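Call for participants: independent testers for hand-held grippers, following the pinch fault
Posted 10 June 2026

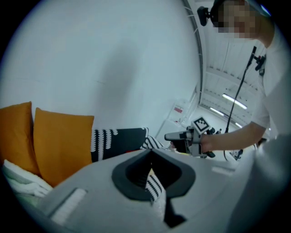

Cushion work with the hand-held grippers.

Santoro is looking for people to use hand-held grippers for a living and tell us, in writing, what is wrong with them. We would like people who are hard to impress.

The background, without the polish. The grippers record how a person picks up and puts down household things, and the recordings are used to train the Ondetti arm. In the spring, the jaws on one batch began to close further than the trigger had asked them to. On a cushion you would hardly notice. On a finger you would, and one of our testers did. She had a bruised fingertip and a fair amount to say about the log, which showed a normal grip from start to finish.

The supplier, Stinex, put this down to a worn return spring and sent new ones. We fitted them. In the next 271 grips the fault came back 23 times. We were then told it was the way people were holding the tool. That may be true. We have been shown nothing that proves it, and we would like a second opinion from people who are not paid by the maker.

What you would do

You would work in pairs at our Eseck site, handling soft furnishings: cushions, blankets, throws and covers. Each of you holds a gripper. You pick things up, move them, put them back, and write down every time the jaws do something you did not ask for. Sessions last 60 minutes and there is a proper break after each one. It is dull work for long stretches, and the fault does not turn up to order.

You may also be asked to repeat a grip that went wrong. You can say no to this and still be paid for the session.

Safety

Trigger force has been capped since the injury. We do not regard the cap as a fix. Fingers stay out of the jaws at all times, including when the tool is switched off, as we have had one close during shutdown. Either person in a pair can stop the session without giving a reason. The stop is noted and the time is paid.

Who we want

You should be 18 or over, with good use of both hands, and able to stand for an hour. Experience in upholstery, laundry, care work or shop fitting would be useful. A background in robotics is fine but gets you no extra marks. You must be able to write a plain sentence about what happened without guessing at why. Current or former Stinex staff cannot take part.

Pay and dates

£400 for the full set of sessions, paid whether you find anything or not. If you leave early you are paid for what you have done. Sessions run through August.

Results

All participants will get the full report, with the supplier's reply printed next to it. If the cause is still unknown at the end, the report will say so.

To apply, write to Lucrezia Bianchini at Santoro with half a page on a tool or machine that let you down and how you knew. No CV, please. Questions about the injury or the cap should go to Elisa Pagano, who runs the safety log and will show it to any applicant who asks.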